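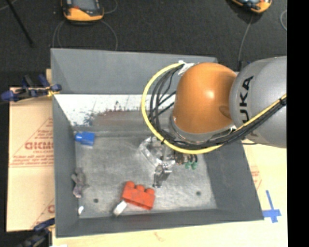 Hoi-yan Tam wrote back that the old version of this list was useless to her, half the place names had two spellings and no way to tell which one the letters used. Fair. So this is the redo.

Flandport Letters – word list and transcripts
README, version 2
last touched 24 December 2023

What it is

Transcripts of 1,144 family letters sent between Flandport and Harawira, plus a word list built from them. Plain text, one letter per file. The word list is a spreadsheet saved as tab separated, opens in anything.

Letters only. No diaries, no postcards (there are 269 postcards, typed up by Isla Stubbs, seperate folder, not checked yet, don't cite them).

What's in the folder

letters – the transcripts, numbered in the order they came out of the boxes. NOT date order. Dates are in the index.
index – number, date if there is one, from, to, place, who typed it
words – the word list
places – new. Every spelling of every place, with the one we settled on
notes – odds and ends, mine mostly

Spelling

Transcripts keep the writer's spelling, always. If it says "recieved" in the file, that's how it was in the letter. Probably. Mistakes in this README are mine.

Crossed out words go in square brackets. Words we couldn't read are a question mark in square brackets. Guesses have the question mark after the word. Angus Baxter used curly brackets for the first 15 letters, I haven't gone back and changed those.

Manura is sometimes the farm and sometimes the whole valley. In the places file it's two entries now, Manura (farm) and Manura (valley). Where the letter doesn't make it clear we put valley. Yolotzin Pacheco disagrees with that and her reasons are in notes, worth reading before you map anything.

Word list

Nearly 1,000 entries. Each has the word, a plain meaning, and the number of a letter where it turns up. Just one letter per word – not a full concordance, please stop asking. Search the transcripts if you want them all.

Meanings come from the letters themselves where the writer explains it, otherwise from people who grew up with the word. Column 4 says which.

Known problems

- Undated letters are placed by guesswork, marked "u" in the index
- two letters got the same number, the second one has a "b" on it
- Long s typed as f in a few of the copied-out hymns
- recipes: the amounts are as written, some can't be right
- names of living people taken out and replaced with initials. Tell me if you spot one I missed, don't post it

Changes since version 1

Places file added. Index redone from scratch in September. Declan Lowther's corrections to the shipping words are in, all of them. The Binuvel letters moved out to their own set, the family wanted that and the numbers were left blank so nothing else shifts.

Using it

Free for study, teaching, family history. Say where you got it. Quote the letter number and not the page, the page numbers change depending on what you open it in. For anything printed and sold ask first, the families get the final say on that.

Corrections – send the letter number, what it says now, what you think it should say. One per line if theres a lot of them. I get to them in batches.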